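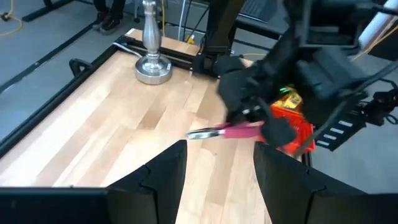

**Figure 4.** Polished metal candlestick with a turned stem and stepped base, on a wooden tabletop.

### 3.2 Turned profiles and how people name them

One of the great pleasures of working with household metalware is how much of its history sits in the outline. A baluster stem (Figure 4) swells and narrows in a rhythm borrowed from stair rails and stone balustrades, and once the eye has learnt that rhythm it turns up everywhere: table legs, lamp bases, newel posts, even the handles of old kitchen tools. We wanted to know whether people with no training in design pick up on these borrowed shapes, and what words they reach for when they do.

We showed outline drawings of domestic objects to 118 adults and asked them to describe each one in their own words. The drawings carried no shading or scale, so a candlestick and a bedpost could look very much alike. The answers were a delight to read. Many people spoke of bodies – waists, hips, shoulders, necks – and others of food, with pears and onions far ahead of anything else. Terms from the trade, such as "knop" or "baluster", were rare, yet people who lacked the terms still sorted the shapes into much the same families as our two trained coders.

Lacson's earlier work on chair legs found a similar pattern, and Teodoro Lacson kindly let us reuse his sorting sheets from February. We changed them in one respect. His sheets offered fixed groups, while ours let people make as many piles as they liked, up to a limit of 5. Few used the full number.

Stepped bases gave us the liveliest disagreements. Some people treated the base as part of the stem and read the whole outline as a single flowing line; others drew a firm boundary where the stem met the foot and named the two separately. This split did not follow age or occupation, and we return to it in Section 4, where the same people handle real objects and can feel the steps with their fingertips.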